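Flernach Laboratory Opens Its Doors for Spring Demonstration Day

The robotics laboratory at Flernach welcomed 171 visitors in March for its spring demonstration day. Guests came from local schools, from nearby firms and from the general public, and were taken through the building in small groups of 12. Each tour closed at the sorting station, where a robot arm worked with drink bottles and cans at a white table fitted with two large paper cups as bins.

The station is part of the Laing project, a study of how a general-purpose arm can be taught to separate household drink containers. Torquil MacAulay, who leads the project, opened the first session at 11 in the morning and gave a short account of its aims. He explained that the laboratory had chosen ordinary items on purpose, as a school or a small recycling point would be likely to handle the same kinds of things.

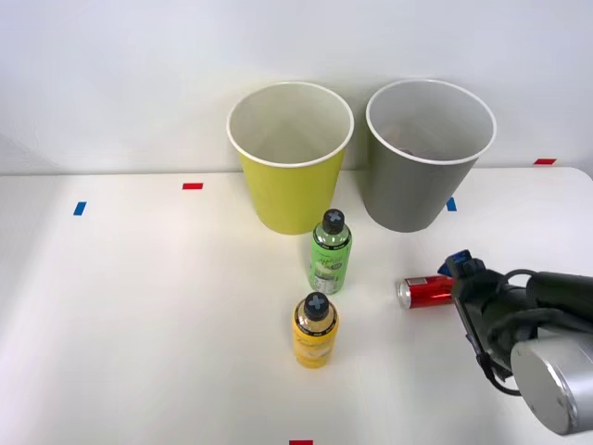
Agnes Leckie remarked that she had expected the arm to move much faster, and that the slow pace made it easier to follow what it was doing. Mr. MacAulay replied that speed is kept low whenever guests are in the building. The same program can be run at a higher rate during normal working hours, and results from both settings will be included in the project's next report.

Colored tape on the tabletop marks set positions, so that a trial can be repeated with the items in the same places. Staff noted that this matters most when two versions of a program are being compared. A bottle standing even a short distance from its usual spot can change the way the arm approaches the items near it. The bottles used at the station have a cross marked on top of their black caps, and several of the younger guests asked to see one up close.

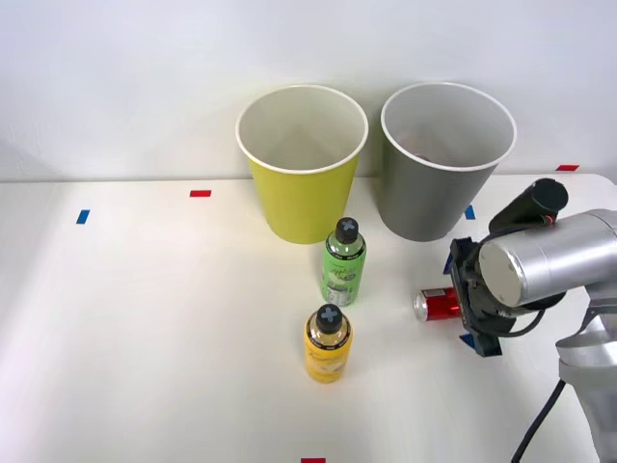
According to Ewan Semple, a can on its side is a harder test than a bottle on its feet, and he would have liked to see more trials of that kind. The laboratory agrees that position is a central question. The Brakano software, which was written at Flernach and plans the motion of the arm, must decide where to take hold of an item and how to turn it before moving toward a cup. Visitors were shown a plot of planned paths on a screen in the corridor and were given a printed sheet explaining the terms used.

Apolline Sabatier, who is responsible for the gripper work, led the second part of the tour. She spoke about grip force and described the difference between holding a full bottle and holding a thin metal can, which dents easily. Her group has been testing finger shapes with the support of Piretti, a local engineering firm that has worked with the laboratory for two years. A further set of fingers is due for testing before the summer break.

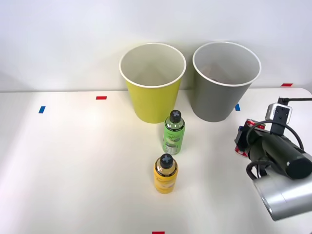
Would the arm know what to do with a can that had already been crushed? The point was raised by Eilidh Paterson, and it led to one of the longer discussions of the afternoon. Ms. Sabatier told the group that crushed cans are not yet part of the trials. The project has first to settle how well the arm performs with items in good shape, and damaged containers will be taken up in the next stage of the work.

Teachers who attended were invited to a separate talk on classroom visits. The laboratory can receive school groups during term and will provide a worksheet suited to the age of the students. Groups are asked to send one adult for every ten students and to wear closed shoes in the work area. Bags and coats are left at the front desk. 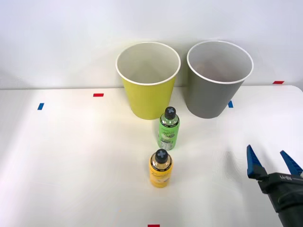
Can members of the public visit the sorting station outside a demonstration day?

Visits are possible by appointment on weekday afternoons, and requests should be sent to the front office at least two weeks ahead.

The laboratory thanks all those who attended and the staff who gave their time to lead the tours. Comment cards left at the front desk are now being read, and the questions asked most often will be answered on the laboratory's notice page. The next demonstration day is planned for the fall and will again include the sorting station, together with a talk on the Brakano software for visitors with an interest in programming. Places on the tours are free but must be reserved in advance through the front office.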